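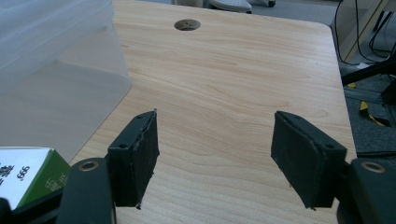

Budgeting for hand-held grippers, what should I plan for besides the grippers?

Posted by Ondovden in Equipment and Purchasing

We're a small shop and we want to start collecting demonstrations of simple table jobs, mostly picking up and moving plastic storage containers, so that we can train an arm later. The arm is next year's money. This year I only have to put in a request for the hand-held grippers and whatever goes with them, and it's due in February.

So far I have 2 grippers on the list and nothing else. Stendik quoted me on the grippers but the quote doesn't mention spare parts at all. My questions are:

What wears out first, and how many spares should I order up front?

Do I need to buy a special table or will an ordinary office desk do?

Is it worth paying for a service plan?

Thanks in advance. I have to defend every line, so real numbers help.

3 replies

Stefanou
Marked as helpful

Finger pads. Put them on their own line and don't let anyone fold them into "miscellaneous." The rubber or foam facing goes at the edges long before anything metal gives you trouble. Hard plastic rims are rough on it, so with your containers I would expect to go through more than someone who handles cloth or cardboard.

We ordered 14 sets of pads for our first year with two grippers and had a few left at the end. Ask Stendik whether the pads come separately or only bonded to the finger. If it's the whole finger, the price changes a lot and you should know that before February.

Two more things on the grippers. Check the pivots, where the linkage arms turn. Ours have brass bushings, and I keep one spare set in a drawer – I haven't needed it yet, but the wait for parts was long when I asked. Also write down the widest opening and compare it with your containers. A big bin has to be held by the rim or the bottom edge, and a lid or a thick rolled rim takes up more of the opening than you'd guess from a drawing. 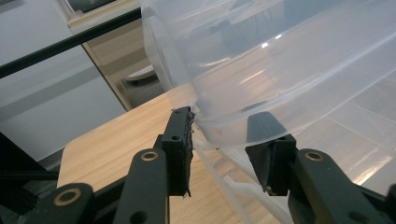
Kikar

On the table: use a desk you already have. I paid for a workbench with an aluminum top and went back to a plain wood-look desk within a month. The metal was noisy and the glare was terrible with clear plastic.

Clear containers are worth a line in your plan anyway. They pick up highlights from every lamp, and the room shows through them. Buy some solid-colored ones too and keep the two kinds in separate sessions. Mine cost me 99 dollars for the whole lot, so it's not a big item.

What I would add to the request:
Spare pads
Cable ties and floor tape
Extra storage for the recordings
One desk lamp with a diffuser, if the room is dim

I set aside 130 dollars for the small stuff and spent all of it. The recordings storage was separate and came out of the computer budget. If yours can go there, do that, it makes the equipment request look smaller.

I don't have an opinion on the service plan, we never had one.

ondovden_2nd_account

Same person as above, locked out of my first login. I called Stendik. Pads are sold separately, in pairs, and they only ship them with an order for something else. So I'm putting the pads on the same order as the grippers. The service plan covers the mechanism and leaves out the pads, so I'm skipping it for the first year.

Still need to measure the bins.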